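We use cookies to remember your newsletter preferences. Accept | Manage

Edge First: what Cunha learned from the laundry pile

October 22, 2020

The Cunha project at Garstead has spent most of the year teaching an arm to pick up cloth, a job small children do well and usually in the wrong direction. The group has a result at last, and it's a modest one they seem fond of.

The old method went for the highest point of the heap. It grabbed something nearly every time, and what came up was a lump with no clue as to where the corners were. Teresa Rocha's change was to have the arm look for a border first - a hem, a seam, a line of piping - and close the fingers there, however awkward the reach.

Over 600 attempts on printed household fabrics, edge-first grasps led to a flat item within 3 regrasps 53 percent of the time. The highest-point method managed roughly half that. Plain towels are still hard, as are sheets, as is anything Rocha's mother would call "good linen."

Prints were supposed to be the trouble. Bold artwork is full of lines that look like edges, and the early model was forever pinching at drawings. Training on wrist-camera views brought that down, though it has by no means cured it.

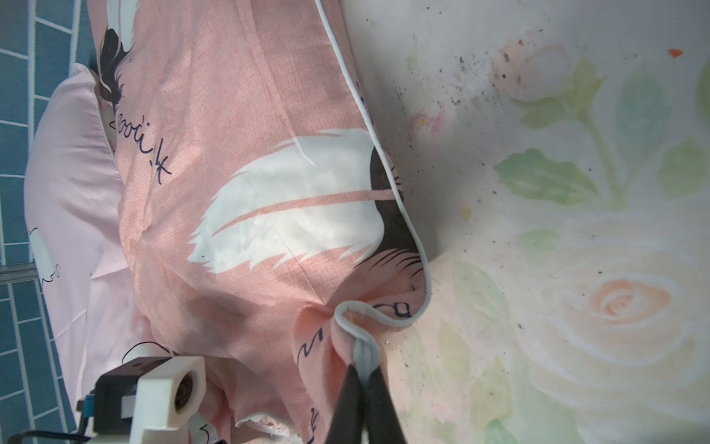
Gripper closed on the white piping of a pink printed cover, feather motif and all.

Garidix will repeat the trials on its own arms at Clasilholm, with 100 items the model hasn't met. Socks have been ruled out for now.

14 shares | 3 comments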